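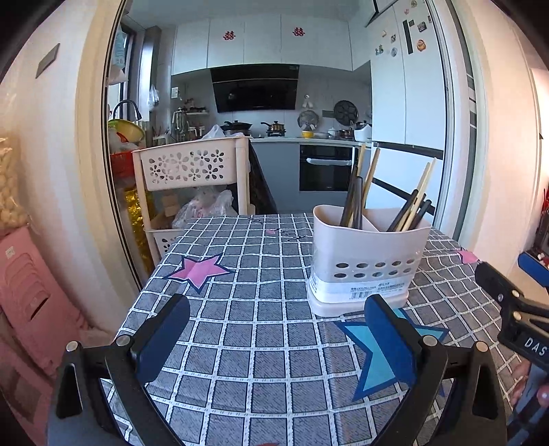
Drinking a glass of water before breakfast: I tried it for a month

Thursday, November 13, 2025

I'll admit it, I am terrible at drinking water. Coffee, yes. Iced tea, all day long. But plain old water? I used to get to dinner and realize the only water I'd had was whatever I swallowed brushing my teeth (gross, I know). So when the walking group I belong to, Plinen, kicked off a "glass first" challenge this fall, I figured it was time to quit making excuses and sign up.

The rules couldn't be simpler. You drink one full glass of water when you get up, before coffee and before food, and then you mark it off in the Drivavari app. That's the whole thing! The organizers had room for 1,000 people and ended up with 577, from three towns, and they seemed thrilled with that. A similar challenge in April, the one where we were all supposed to give up soda, pulled in a lot fewer of us, and I dropped out of that one on day four.

So how did it go? The first week was rough. I don't like cold water early in the morning, it makes my stomach clench up, and I kept standing at the sink taking these tiny sips like I was being punished. Then somebody in the group chat said to try it at room temperature, and that fixed it for me. I started filling the glass the night before and leaving it on the counter. 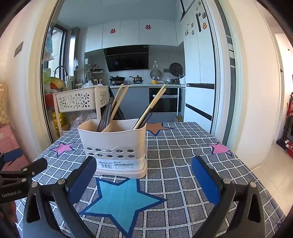
A utensil caddy with two compartments, with its label still on.

Did I turn into a new person? No. My skin looks the same and I did not lose any weight. What I did notice is that I stopped getting that dull headache at 3 in the afternoon, and (sorry, but this is a health column) I've been a lot more regular. That second part makes sense. Your body needs fluid to keep things moving, and if you eat a bunch of fiber without drinking enough, you can end up worse off than when you started. I found that out the hard way with a bran cereal years ago and I'm not going into details.

I also found myself drinking more the rest of the day without trying. Once I'd had one glass, a second one at lunch didn't feel like such a chore.

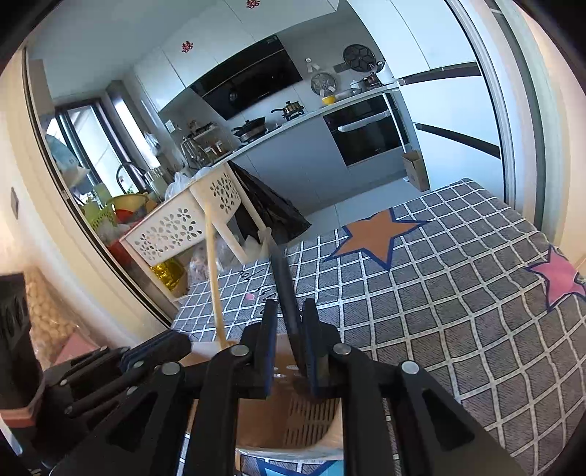 The Halim Wellness Center, where our group meets on Saturdays, is keeping it going through the winter. They added up everybody's check marks for the first week and got 2,590, and there's a big paper chart by the front desk where they write in the new number. I love that chart way more than the app. The app logged me out twice and lost one of my days, and yes, I'm still mad about it.

One thing the center asked us to pass along - if you have kidney or heart trouble, or your doctor has told you to watch your fluids, check before you change how much you drink. And you don't need to chug. A normal glass is plenty.

If you want to join the next round, sign-up sheets are at the center and at Morkari Pharmacy, on the counter next to the blood pressure machine. It's free, and you can start on any day you want. I'm already in for another month, and I've talked my sister into it too, although she says she's putting lemon in hers.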